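Fimness Table Set: README

Version notes, what's in the folders, and a fairly long account of how we came to record it

Hello! If you've downloaded the set and only want to know where things are, skip to Folder layout. Everything before that is me telling you about the open day at Plelton, and you can train a perfectly good policy without reading a word of it. I'd still have a look, though, as quite a few oddities in the data make more sense once you know what sort of afternoon it was.

What the set is

Fimness Table Set is a small collection of tabletop manipulation episodes recorded during a public open day at Plelton. It has 1349 episodes in all, of which 1311 passed our checks and sit in the main folder. The other 38 are in a folder called leftovers. I went back and forth on whether to publish those at all and decided that people can make up their own minds.

The tasks are plain kitchen-table ones. Pick the toy food up and put it on the plate. Take it off again. Shift the plate by its rim to a new spot. Turn the plate a little where it stands. There are longer episodes that string a couple of these together, and they have their own task label so you can leave them out.

We used the Muli control software to drive the arm and Drukero to line up the camera streams afterwards. Neither is needed to read the files.

How the day went

I'd been to open days before as a visitor, and they tend to go one of two ways. Either the robot does a single rehearsed trick every half hour and everybody claps, or it's behind a rope looking expensive and you get a leaflet. We wanted people to see the ordinary work, the repetitive bit, where somebody puts a thing down and the arm moves it and then you do it again from a slightly different place. I was worried it would be dull. It was a bit dull! People stayed anyway, and some of them stayed for ages.

The doors opened at 10 in the morning and we had the first usable episode by twenty past. Visitors could watch, and if they fancied it they could have a go at the controls after a short practice. I did the resets myself for most of the morning, which mostly meant leaning over, putting the food back, nudging the plate to its next starting place and getting my sleeves out of the way.

The toy food got more attention than the arm did, at least from the younger visitors. It's all plastic and rather shiny, and the corn was the clear favourite. Corn is a nice object for this sort of thing because it has a fat end and a thin end, so it matters which way round it's lying when you come in to grasp it, and the bumpy kernels mean the fingers don't always settle where you thought they would. Leave it lying slantwise on the plate and a beginner will nearly always try to come straight down across the middle. That's a decent plan. Coming in along its length is a much worse one, and we have plenty of both.

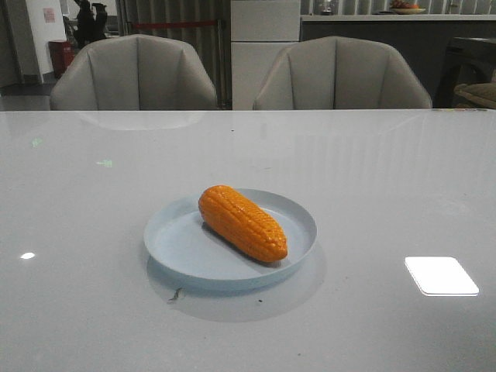 By lunchtime we'd worked out a rhythm. One person at the controls, one waiting, me on resets, and a fair amount of cheerful heckling. I'd planned to swap the tasks over every hour on the dot and that plan lasted exactly one hour. After that we changed whenever the person at the controls got bored, so the tasks are not evenly spread through the day. If you sort by episode number you'll see long runs of the same thing and then a sudden jumble in the afternoon. Please shuffle before you split!

The plate turned out to be the hard part. Everyone assumes the food will be the tricky thing and that moving a plate is nothing, and then they try it. The rim is low, so you need one finger inside the dish and one outside, and you have to bring them down far enough to hold the edge without pressing on the table. Come in too high and you close on nothing. Come in too low and you push the whole thing along. I must have said "a bit higher, a bit higher, no, lower" hundreds of times, and by three o'clock my voice was going.

There's also the matter of what you can see. From the fixed view you get the table and a good idea of where the plate is, but it's hard to judge the last little bit. From the wrist view you get the rim and the fingers beautifully and almost nothing else, so you lose track of where on the table you are. Most visitors picked one screen and ignored the other. The ones who did well kept glancing between the two, and I suspect the same will be true of your models (I'd love to hear either way).

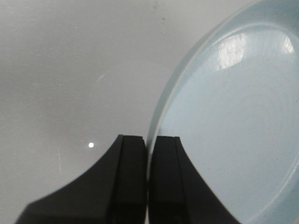 Can the plate episodes be used without the food episodes?
They can, and the split is easy to make: every episode has a task label, and the ones that only move or turn the plate start with the word plate. Just remember that the longer episodes contain plate moves too and are labelled long, so decide whether you want those in or out before you start.

Folder layout

main holds the 1311 checked episodes, one folder each, numbered in the order they were recorded. Numbers are missing where an episode was moved to leftovers. I didn't renumber, so that the two folders can be put back together.

leftovers holds the rest. Mostly these are episodes where one of the streams stopped early or the operator gave up halfway and we forgot to press the button. A few are fine apart from having the wrong task label, and I ran out of patience before fixing them.

practice_notes is a plain text file with my scribbles from the day, typed up. It's a mess. There's a rather good bit about sleeves.

Inside each episode folder you'll find the fixed camera video, the wrist camera video, a table of arm positions and gripper openings, and a short text file with the task label, the operator code and whether I marked the episode as a success.

Who did the driving

28 people took a turn at the controls, me included. Each has a code from p01 to p28 and that's all we kept. No names, no ages, no voices — the recordings have no sound at all, which is a mercy given how much I talked. I'm p01, so if you'd like to see somebody who has practised far too much, start there. p17 is much better than me and I haven't quite got over it.

The number of episodes per person is very uneven. Some people did three and wandered off to find the tea, and others queued up again and again. If you want to hold out whole operators for testing, which I'd recommend, check how many episodes each one has before you choose.

Success marks

I marked these by hand, on the spot, from where I was standing. For food tasks, success means the item ended up where it was meant to go and stayed there when let go. For plate tasks, it means the plate reached the target area without being shoved there. Shoving is a judgement call and I was stricter in the morning than in the afternoon. I've since gone back over 72 episodes that I wasn't happy with and changed the mark where I disagreed with my earlier self. Those have a line in the text file saying so.

Failed attempts are in main alongside the successes. A failure isn't a reason for an episode to be moved out, provided the recording itself is whole.

Things to watch out for

The tabletop is glossy and picks up reflections from the room. So do the plate and the toy food, as it happens. If you're doing anything with depth from the pictures alone, expect trouble, and if you're finding objects by brightness, expect more of it.

The tabletop isn't spotless either. You'll come across small marks and specks, and I'd rather you knew than spent an evening chasing them as some sort of camera fault.

The background is an ordinary room with chairs and furniture. I've left it as it was and haven't cropped anything. If your model does wonderfully on this set and badly elsewhere, try cropping to the table and see what changes.

The wrist camera gets very close to things. In plate tasks the plate often spills out of view on several sides, so any labelling tool that expects whole objects will sulk.

Gripper opening is recorded as a fraction, where 0 is shut and 1 is fully open. An early copy I passed round had this the wrong way up. If you got yours before the July upload, please fetch it again.

Using it

Use it for whatever you like, including commercial work, and mention Fimness Table Set somewhere if you publish. If you fix any of the labels in leftovers, send me the list and I'll fold it into the next version with thanks.

We're hoping to run another open day at Plelton with the same tasks and a different plate, something with a taller rim, partly for variety and partly to spare my voice. The episode format will stay the same and the new numbers will carry on from 1349.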